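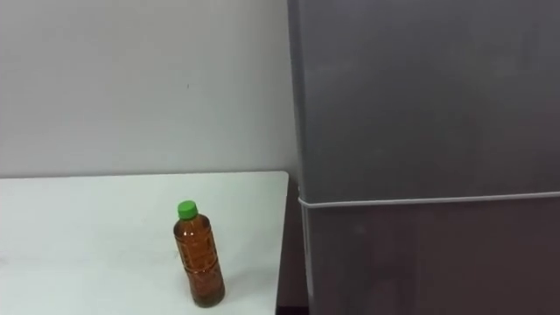
Vol. 15, No. 2

Figure 2. A bottle of amber-brown drink standing on a white table by a plain wall.

12 min read

4. What people mean by "a break"

I should say up front that I went into the diaries expecting to read about food. Marin Zupan and I had asked office staff at Carent and Lemuveo to write a few lines whenever they stopped work for any reason, and we'd both assumed we would get a big pile of notes about sandwiches. What came back was 412 entries, and an awful lot of them were about drinks. Coffee, obviously, but also tap water, juice, cold tea, and one person's slightly alarming loyalty to pickle brine.

So I changed the coding scheme (Arben Begović was very patient with me over this). The first version sorted breaks by length. The second sorted them by what the person said they were doing, in their own words, and it worked far better. People are terrible at judging how long they were away from a desk, but they're very clear on what they went for. "Went to get my drink" and "went to have my drink" looked like the same entry to me for weeks! They aren't. The first kind nearly always ends back at the keyboard, and the second kind has other people in it, or a window, or a phone call to somebody's mother.

The get/have split runs through everything that follows, and I'll use those two words as labels from now on. A "get" break is a trip. A "have" break is a stay. One diarist at Lemuveo put it this way: "If I sit down with it, I've stopped. If I carry it back, I haven't." I wish I had written that myself.

Bottled drinks were where the split got messy. A mug more or less makes up your mind for you, as you have to stand there while the kettle does its thing. A bottle can sit on a table (Figure 2) and be part of several breaks, or of none, and diarists disagreed about whether taking a sip while reading email counted at all. I ended up leaving it to them – if they wrote it down, it was a break. Arben would have preferred a firmer rule, and his objection is fair. A person who logs every sip will look as if they never work, and a person who logs only lunch will look like a machine. I've kept the sip entries in the main set and run the comparison both ways in Section 5.

Where a break happened mattered less than I'd guessed. Carent has a proper kitchen with chairs, and Lemuveo has a corridor with a shelf, yet people at both places found somewhere to stay when they wanted to stay. The stairs came up again and again. So did parked cars, mostly in the November entries, with the heater on.

Older writing on this is thin but fun. I did find a household manual from 1829 that warns clerks against "taking refreshment upon the feet," and I read that as an early complaint about the get break. I wouldn't hang much on it. Still, it did make me go back through our own entries to look for any mention of standing up, and those are the ones I turn to next, beginning with the diarists who told us they never take a break and then filled four pages describing them.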